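September, early morning

Up at half past five again because of the heating pipes. They started knocking in the wall behind the bed and kept it up until I gave in and made coffee. I have written to the building office twice. The second answer was the same as the first, word for word, so I suppose it comes from a machine or a very patient person.

It rained all night and the gutter over the back steps is full again. I put the bucket under it. By seven it was overflowing, so I emptied it on the tomatoes, which are finished anyway. I picked the last green ones and lined them up on the windowsill. Last year most of them went red by Halloween and the rest went soft.

The bread came out better than last week. I gave it an extra hour for the second rise and used less water. The starter smells right again, like apples. I had nearly thrown it out in August when we had the hot spell and it went gray on top. I'm writing the amounts here so I can find them: 369 grams of flour, a bit under two teaspoons of salt, water by feel. Oven as hot as it goes, then down after fifteen minutes. The bottom was too dark, so next time I'll put it one rack higher.

Took the 64 bus to Fogh for the eye appointment. The bus was late and packed with high school kids, all of them eating. The drops took a long time to wear off and I sat in the park across from the clinic with my sunglasses on, unable to read. My left eye is a little worse. The right one is the same. New lenses will be ready in two weeks, and I kept the old frames because the new ones all looked like something a weatherman would wear.

On the way home I got off two stops early and walked along the canal. They have started on the footbridge at last. There is a fence up and a sign saying it will be closed until spring. That means going around by the gas station, which adds ten minutes each way to the library. I will have to leave earlier or go less.

Lunch was soup from the freezer. I had not labeled it and it was not the one I thought it was.

In the afternoon I went on with sorting for the move. I have been putting it off. The apartment in Temia is smaller than this one by a whole room, and there is no basement, so everything down there has to be dealt with one way or another. I did the hall closet first. Out went three umbrellas that don't open, a lamp with no plug, and a bag of other bags. I kept the good rope and the picnic blanket. I'm hopeless with the books. I took eleven off the shelf and put nine back.

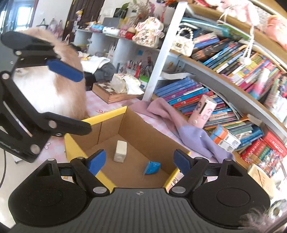

Cardboard box with the yellow edges.

The paper took longest. I had bank statements going back to when I lived in Sketavport, and the lease from the place over the bakery. The rent on it was 583 a month, heat included. I remember thinking that was a terrible amount of money. I also found the warranty for a washing machine I left behind two addresses ago. Most of it went in the recycling. I kept the letters without reading them – if I start reading I will be at it until midnight and get nothing done.

Called the moving company, Civitz, to ask if they take plants. They don't. They were polite about it. So the fern and the big rubber plant will have to go some other way, or stay. The woman downstairs once said she liked the fern, and I may ask her. The rubber plant is taller than I am and I don't know who would want it. They also want a list of anything over 69 pounds. I can think of the dresser and the sewing machine table. The freezer is probably over too, but I have no way of weighing it. I will put it down anyway.

Supper was eggs and the new bread, and one of the green tomatoes fried, which was sour but all right. The rain stopped while I was washing up. I went out and tipped the bucket one more time.

My back aches from bending and there is dust in my nose. Tomorrow I want to do the kitchen drawers, at least the two by the stove, and get stamps. Also call about the pipes.

Bed at ten with the window open a crack. Pipes quiet so far.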